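# 제9장 구의 운동과 표면의 성질

## 단원을 시작하며

물체가 공기 속을 지날 때 받는 힘은 그 물체의 크기와 속력만으로 정해지지 않는다. 표면이 매끈한지 거친지, 회전하는지 회전하지 않는지, 표면에 이음매가 있는지에 따라 같은 크기의 구라도 전혀 다른 궤적을 그린다. 앞 장까지는 물체를 질점으로 간주하고 부피와 표면을 무시하였다. 이 장에서는 그 가정을 일부 거두고, 유체 속에서 운동하는 구를 다룬다.

공기 저항에 관한 체계적인 연구는 포탄의 사거리를 예측하려는 필요에서 출발하였다. 초기의 연구자들은 포물선 운동의 식으로 계산한 사거리가 실제 사거리보다 훨씬 길다는 사실을 알고 있었으며, 그 차이를 설명하기 위하여 속력에 비례하는 저항력과 속력의 제곱에 비례하는 저항력을 각각 검토하였다. 오늘날에는 두 경우를 레이놀즈 수의 크기에 따라 구분한다. 레이놀즈 수가 매우 작은 영역에서는 점성에 의한 저항이 지배적이며, 저항력은 속력에 비례한다. 레이놀즈 수가 큰 영역에서는 물체 앞뒤의 압력 차에 의한 저항이 지배적이며, 저항력은 대체로 속력의 제곱에 비례한다.

구의 표면 가까이에는 유체의 속도가 급격히 변하는 얇은 층이 형성된다. 이를 **경계층**이라 한다. 경계층은 구의 앞면을 따라 흐르다가 어느 지점에서 표면을 이탈하며, 이탈한 뒤쪽에는 압력이 낮은 후류가 생긴다. 이탈 지점이 뒤쪽으로 밀려날수록 후류의 폭은 좁아지고 압력에 의한 저항은 줄어든다. 골프공의 표면에 오목한 홈을 두는 이유가 여기에 있다. 홈은 경계층을 난류로 바꾸어 이탈을 늦춘다.

구가 회전하면 양쪽 표면에서 이탈 지점이 서로 달라지고, 그 결과 후류가 한쪽으로 휘어진다. 유체의 운동량이 한쪽으로 변하므로 구는 그 반대 방향으로 힘을 받는다. 이 현상을 **마그누스 효과**라 하며, 역회전이 걸린 공이 더 오래 떠 있거나 옆으로 회전하는 공이 휘어 나가는 것은 모두 이 효과로 설명된다.

## 학습 목표

- 레이놀즈 수의 정의를 이해하고, 주어진 조건에서 그 값을 계산할 수 있다.
- 경계층의 이탈과 압력 저항의 관계를 설명할 수 있다.
- 회전하는 구에 작용하는 힘의 방향을 판단할 수 있다.
- 종단 속력을 구하고, 운동 방정식의 해와 비교할 수 있다.

## 이 장의 구성

9.1절에서는 저항력의 두 가지 형태를 유도하고 종단 속력을 구한다. 9.2절에서는 경계층을 정성적으로 다루며, 편미분 방정식의 풀이는 부록으로 미룬다. 9.3절에서는 마그누스 효과를 다루고, 9.4절에서는 수치 적분으로 궤적을 계산한다. 9.4절의 예제에는 라티파 사미르(Latifa Samir)와 호자리우 고베이아(Rosário Gouveia)가 정리한 플루바리(Pluvari) 풍동 자료를 사용한다. 이 자료는 측정점 751개로 이루어져 있으며, 학습자는 그 가운데 190개를 골라 항력 계수의 변화를 그래프로 나타내게 된다. 제곱근과 상용로그의 계산에 익숙하지 않은 학습자는 제2장의 해당 부분을 먼저 복습하기 바란다.

이 장에서는 별도의 언급이 없는 한 국제단위계를 사용한다. 공기의 밀도와 점성 계수는 각 절의 첫머리에 제시한 값을 따르며, 온도에 따른 변화는 고려하지 않는다. 벡터는 굵은 글씨로, 그 크기는 보통 글씨로 표기한다.

## 생각 열기

항력 계수는 물체의 형상과 표면 상태를 하나의 수로 요약한 양이다. 매끈한 구의 항력 계수는 넓은 범위의 레이놀즈 수에서 거의 일정하다가 임계 영역에 이르면 급격히 감소한다. 그러나 운동 경기에 쓰이는 공은 대부분 매끈한 구가 아니므로 이 곡선을 그대로 적용할 수 없다. 테니스공의 경우 황록색 겉면 위로 옅은 색의 이음매가 곡선을 그리며 지나가는데, 이러한 이음매와 겉면의 보풀은 모두 경계층의 발달에 영향을 준다. 공이 어느 방향을 향한 채 날아가는가에 따라 이음매가 흐름과 만나는 위치도 달라진다. 9.1절로 넘어가기 전에, 보풀이 닳은 공과 새 공을 같은 속력으로 쳤을 때 어느 쪽이 더 빨리 느려질지 예상하고 그 근거를 적어 보자.

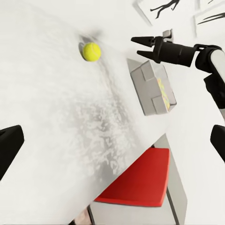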